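The Merden Hand-Crank Ice Cream Maker

Two-quart model, with dasher, lid, drip tray and recipe booklet

I have been making ice cream at home since before I could drive, and I have owned the loud kind, the cheap kind and the kind that takes up half a freezer. The Merden is the one I reach for now. It's a small churn with a crank on top and a double-walled bowl that you freeze ahead of time, and it makes the densest, smoothest ice cream I've ever gotten out of my own kitchen. There is no motor. You turn it, you stop for a bit, you turn it again, and then there's ice cream!

We started carrying it after Lamduan Suwannarat brought one to a staff supper and made a toasted rice ice cream that had everybody scraping the bowl. She served it over warm bananas with a little palm sugar syrup, and I went home thinking about it and ordered a Merden the same night. It went into the shop in December and it has been on the shelf ever since.

What you get

The bowl holds two quarts to the brim, but you want to fill it no higher than the line on the inside wall, which gives you a bit over a quart of finished ice cream. The mix swells as it takes on air. If you pour past the line you'll have custard coming up around the crank, and it is sticky stuff to clean out of the gear.

The dasher is one solid piece of stainless steel with a silicone edge on either side. This is my favorite part of the whole thing. On a lot of bowl freezers the paddle sits a hair away from the wall, so a hard frozen shell builds up and you end up chipping at it with a spoon. The silicone edges on the Merden ride right against the wall and keep sweeping the cold layer back into the middle. They pop off for washing and you can buy spares (two to a pack, listed under parts).

The lid is clear and has a hole for adding things while you churn - chopped chocolate, bits of brittle, a ribbon of jam if you have a steady hand. The crank handle folds flat, so the whole machine fits in a regular cupboard.

How it works in a real kitchen

Freeze the bowl overnight. I mean it, overnight, all the way at the back where the freezer is coldest. Shake it before you start. If you hear liquid sloshing inside the wall, put it back in.

Chill your mix too. A custard base should be refrigerator cold before it goes in, and four hours is the least I'd give it. Then pour, clamp the lid down, and give the crank a few slow turns right away so the first layer doesn't grab the dasher. After that it wants a couple of turns every minute or so. Most of my batches come together in 30 minutes, sorbets a little faster, and anything with a lot of egg yolk a little slower. You can feel it happening through the handle, which I love. It goes from soup to something like wet sand to a thick, slow pull, and when the crank starts to fight you, you're there.

It will be soft at that point. Eat some, obviously. Put the rest into a shallow container with a piece of parchment pressed on top and give it three hours in the freezer.

Flavors we've tried

Rostam Rashti on our floor team has been working on saffron and rosewater with frozen shards of cream folded through, and it's gorgeous, bright yellow and chewy. His advice is to go light on the rosewater and taste the base cold, as the perfume drops back once it's chilled.

Tetteh Eshun makes a roasted peanut ice cream with fresh ginger and a pinch of cayenne. Sounds odd, tastes terrific. He steeps the ginger in the milk and strains it out before the yolks go in.

Mine is plain sweet cream with browned butter solids stirred in at the end. You brown the butter, pour off the fat for another use, and save the toasty bits from the bottom of the pan. A pinch of flaky salt and it's done.

The recipe booklet in the box was written by Kerttu Leinonen, and it's good! I usually skip those booklets. Hers has 31 recipes, with a whole section on sour milk ices (try the buttermilk and cloudberry, or use raspberries if you can't find cloudberries) and a useful page on how to swap sugars without ending up with a brick.

Care

Wash the bowl by hand in lukewarm water and let it come to room temperature first. No dishwasher for the bowl, ever. The lid, dasher and drip tray can go on the top rack. Dry the bowl fully before it goes back in the freezer or you'll get a skin of ice on the inside that makes the dasher stick.

A drop of food-safe oil on the crank gear once in a while keeps it turning easily. Mine has done more than 100 batches and I've oiled it twice.

Things to know before you buy

The bowl is wide. Measure your freezer shelf! You need nine inches across and seven inches of height with nothing sitting on top. One bowl makes one batch, and then it has to freeze again overnight, so if you're feeding a crowd you may want the spare bowl, sold separately for $50.

It also isn't a machine for somebody with sore wrists. The last five minutes take a bit of push, and we carry the Salminen electric churn for anyone who would like the same kind of bowl with a motor on top.

Colors: cream, slate blue, tomato red. The red is back in stock as of 10/6/21.

Pickup orders are ready at the counter the next morning, and the spare silicone edges fit both the older and the current dasher, so you don't have to check which one you own. 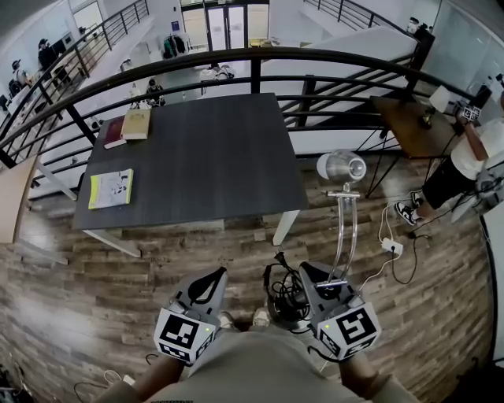

If you're ordering the spare bowl along with the churn, put them in the cart together and we'll pack them in one box.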